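Flosano word list, version 2

This folder keeps a list of household words collected from older speakers in the Drorken valley. It was started by Dzintra Rätsep in January and is now looked after by me, Ksawery Duda. The spelling follows what the speakers themselves prefer, also when two neighbours do not agree.

Contents

words.csv has 590 entries, one on each line. The columns are word, meaning, village, speaker code and note.

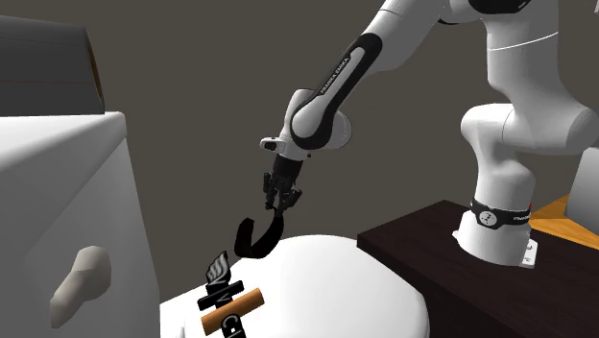 Of these entries, 389 have a sound recording in the audio folder. The file name is the same as the entry number. Please do not rename the files, the links will break.

Colour names are kept in a separate file. They need more checking by Fulgencio Meléndez, who knows the upper villages better than I do.
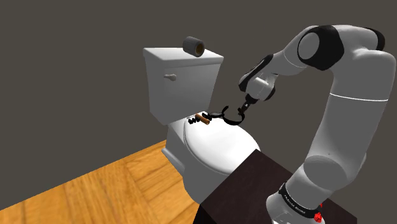
Known problems

The note column mixes English and the local language. In 13 entries the village is missing. Plural forms are given only when the speaker said them without being asked.

Licence

Free for study and teaching. For other use please write to me first.

Last change: September 22, 2019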